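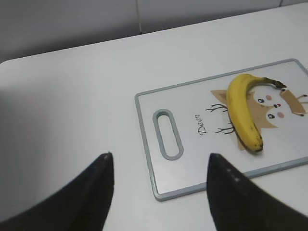

Bench diary, May
Print this entry | E-mail this entry

Started at 7:40. Bernholm cell, left arm only. The task is the fruit one: close on the banana, lift it clear of the board, put it down on the bare table. Target for the set is 800 accepted episodes, and Baoshan Mao wants them before the Lund people retrain.

First hour went to the wrist camera. Exposure had been left on automatic, and on a white table it wanders every time the black fingers open or close. I fixed shutter and gain by hand and locked the white balance. The left side of the table still renders grayer than the right. I left it. The policy will have to run under those lights and may as well learn them.

Ran 6 warm-up episodes and threw them out as usual. Gripper zero had drifted by a small amount overnight, so the recorded width at full open did not match the one in the config. Rezeroed, then checked it again after the warm-up. It held.

Board stays in for this block. It is the white plastic one with the gray-blue rim, the word "Deer" and the cartoon face. Kirsten Þórarinsdóttir asked again whether we should go back to a plain board. Her argument is that the drawing has strong black outlines and the network may fix on them in place of the fruit. My argument is that if it does, we want to see that in May and not at Fustdale. We agreed to vary the board angle every ten episodes and the fruit position every episode, so the drawing and the banana do not keep the same relation. I wrote the angle into the notes field each time. The field still accepts free text, and three operators have been writing angles three ways. Must ask for a number box.

Banana placement is more trouble than the board. With the curve toward the left and the stem pointing away to the right, the natural grasp is across the middle, and that needs a wrist turn before the descent. I did the turn high. Preben Overgaard, going by his episodes from the last block, does it low and late, with the fingertips already near the rim. Both work. Mixed together they give the learner two answers to the same view, and the Brultska model averaged them last time and came down on the rim. From this block on, everyone turns high. Put it in the operator sheet, section 2, and sent Preben a message so he does not find out from the sheet.

Rejected episodes, by cause: fruit slid during closing, board dragged along with the fruit, my own hesitation. The last kind is the hardest to be strict about. The lift succeeds, so the success flag is true, but there is a long hover with small corrections in the middle and the learner will copy the hover. I rejected any where I stopped longer than a breath. The review tool should have a speed trace under the video. Birthe Ásgeirsdóttir has one half built and will let me try it when the time axis is right.

One real fault at 11:15. The joint stream and the video stream separated by several frames after a disk warning, and the tool accepted the episodes anyway. I found it only because the fingers in the video were still open when the log had them closed. Deleted everything back to the warning. Moved the old Lund recordings to the second disk and cleared the cache. No more warnings after lunch.

Afternoon faster. Kept the closing force low, as the peel marks easily and a bruised banana looks different from a clean one by the end of a session. Color change over the day is acceptable to me. Teresa Ó Riain would like the fruit replaced at fixed intervals and logged by number. She is probably right for the test set. For training I would sooner have the spread.

Total accepted for the project now stands past 2,000 over all objects, with bananas overrepresented. The next 100 should be with the board rotated further, handle slot toward the base.

To do: number box for angle, stream check before accept, recheck gripper zero cold. Lights left on their marks, arm parked, power off at 5:30.

Print this entry | E-mail this entry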